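Oltamano Mobile Arm, Set-Up Guide
Section 8: Working in Occupied Kitchens

8.1 Complete this section before the arm is enabled. Site rules set by the operator apply in addition. 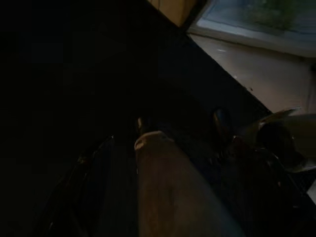
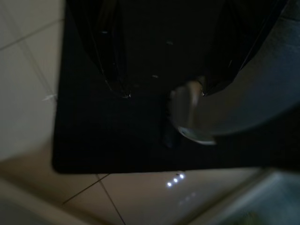
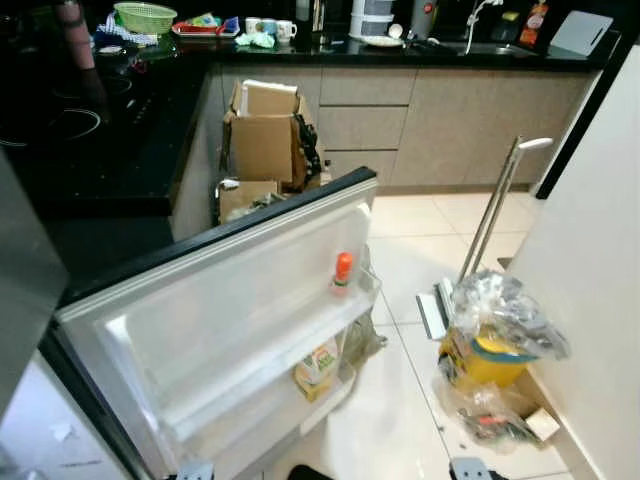

8.2 Preparing the area

1. Mark the keep-out zone on the floor. Allow 100 cm on all open sides of the base.
2. Move bags, boxes and folding carts out of the travel path.
3. Switch the cooktop off at the wall and lock the controls.
4. Set the speed limit to 70 percent or lower. See 8.4 for glass containers.
5. Test both stop buttons. The arm must halt within 2 seconds.

NOTE: Glossy tile can return false readings to the floor sensor. Run the Indonar floor check again after any change in lighting.

CAUTION: Do not reach between the gripper fingers while the status light is amber.

8.3 Appliance doors

1. Enter the hinge side in the door table.
2. Confirm that the full swing is clear.
3. Keep people out of the swing until the arm reports HOME.

Record each check on the Clukwood log sheet.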